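How Does a Company Buy Robot Tools?

Before a robot can help with a job, somebody has to plan what to buy. It works a lot like saving up for a bike, with a longer list.
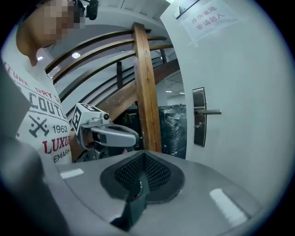 Let's say the Flarorby company wants robots that can pick things up. First it writes down what the job needs. A gripper is the part that does the holding, like your hand. Some grippers are held by people, who use them to show a robot how to do a task.

Next comes the price. Flarorby asks two sellers, Bilel and Rustberg. Bilel wants $406 for each gripper. Rustberg wants less, but its finger pads cost extra and wear out sooner.

Then there are the small things. New pads cost $49 a set. Shipping is $80. These go in the budget too. A budget is a plan for how money will be spent.

Flarorby has $1718 to spend before December. Four grippers from Bilel cost $1624. Add $80 for shipping and the total is $1704. That leaves $14, so the spare pads have to wait.

Try it: what if Flarorby bought three grippers?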